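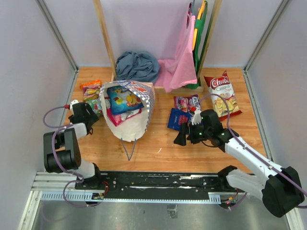 Issue 7

Faneo: can two arms pack a snack bag yet?

Hi, and thanks for finding the Faneo card! I'm Rosaura Correa, I look after this release with Chak-lun Lau, and the short answer to the question up there is "sort of, on a good run." The long answer is 447 episodes of chips, candy and paper bags, which you can now download and argue with.

What's in it

We picked snacks because they're a pain. A bag of cassava chips is mostly air, a gummy bag slides, and little flat packets lie so close to the wood that a parallel gripper has to come almost straight down on them. Then there's the paper bag itself, lying on its side with its string handles flopped out over the table (I have lost whole evenings to those handles). Every episode has views from a fixed camera and from the wrist, plus joint positions for both arms.

How well does it go?

Our baseline is called Mistero, and it's fine at picking things up. Putting them in the bag is another story! Of the 118 test runs we scored, I'd happily let it pack my lunch after maybe a handful. Chak-lun is kinder than I am and wants partial credit for a snack that ends up leaning on the rim. The score file has both versions, so pick your side.

Wrist views

These are the ones people write to me about. Foil wrappers turn into streaks when the arm moves fast, and cables wander across the table between you and the thing you want. We left the blurry stretches in. If your model needs clean input, filter on the speed column first.

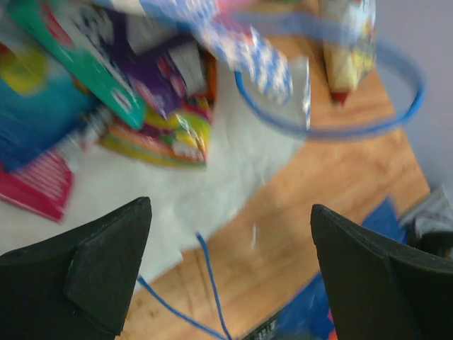

Known problems

Grasp labels are late by a few steps in the early episodes. I'll fix those in October if Chak-lun doesn't beat me to it.

Episode 2719 isn't a typo, the numbering carries over from Odham, our older set.

No folding, no pouring, no dishes. Please stop asking about dishes (okay, keep asking).

Last updated 21 March 2024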